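Lolham folding worktable, six months on

I bought the Lolham in July to replace a trestle table that had started to sag in the middle. It gets used most days in the spare room, mainly for sorting paperwork, wrapping parcels and cutting fabric, and it gets folded away when we have people to stay. I paid $74 for it on sale at Kendwood. The regular price was higher, and I'm not sure I would have gone for it at that.

Assembly was simple. The legs come attached and you only have to fit the 2 cross braces and the rubber feet. The instructions say to use a Phillips screwdriver, but the bolts in my box were hex heads and the key was taped under the top where I didn't find it until I'd gone and dug out my own. It took me 11 minutes from opening the box, not counting the hunt for the key.

The hinges are stiff. I expected them to loosen and they have a little, but I still have to put my knee against the frame to get the second pair of legs to lock. Idalina Amaral, my neighbour, has the same table and gave up on folding hers. She leaves it standing in the laundry.
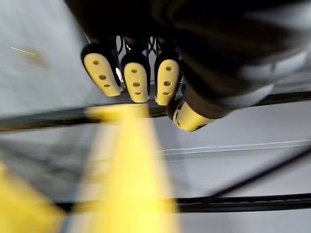
I had a choice of colour when I ordered, and went back and forth between the dark green and the grey. The green would have hidden dust better. My last table was a dark one, though, and I was forever losing black thread and small screws on it. A flat, pale grey surface with a smooth matte finish is easier to work over, and anything dark stands out against it straight away. Glare was the other thing I wanted to avoid. I had a glossy white desk for years and the window behind it made it hard to look at after lunch.

Marks are where I'd take something off the score. Pencil wipes away with a damp cloth. Ballpoint needs some rubbing, and I have one faint line from a marker that I've stopped trying to remove. I wouldn't put a hot mug on it without a coaster, although I haven't tested that on purpose.

It's steady enough for writing and cutting. Sewing is another matter. With my old Leitão machine going at full speed there's a wobble you can feel through your elbows. My brother-in-law, Eduardo Matos, suggested tightening the braces again after the first month, and that helped with the side-to-side movement but did nothing for the front-to-back.

I also looked at the Drustcombe, which has a lower shelf and a thicker top. It's a better table if you never plan to move it. I could barely lift the display model at one end, so it was out.

I'd buy the Lolham again at the sale price. Check that all the rubber feet are in the bag before you throw out the packaging. Mine was one short, and the replacement took until the following Monday to arrive.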